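Home robots still slow at tidying up, Plindberg trial finds

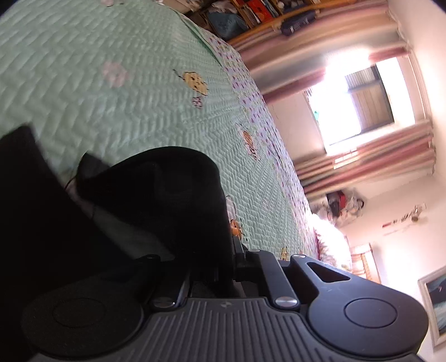

Bedrooms are the hard part. So says Plindberg, which put its chore software through 300 tidying jobs in ordinary homes last month and got a mixed bag back. Cups and boxes, fine. Soft stuff, not so much. Clothes fold up on themselves, quilts bunch, and dark fabric next to dark fabric still throws it off.

"It can pick up a shirt. Ask it to make the bed and you'll be waiting," said Salma Belkadi, who ran the home tests. One bed took 18 minutes. Pillows not included.

Shop floors look better. Tuncer has had a shelf-stocking arm running in 6 stores since January, nights only, with a person on call. Hazem Berrada at Tuncer says it moves 2,000 items a shift but wont touch bagged goods yet.

No price or date for a home version. Plindberg plans more bedroom tests, startng Saturday.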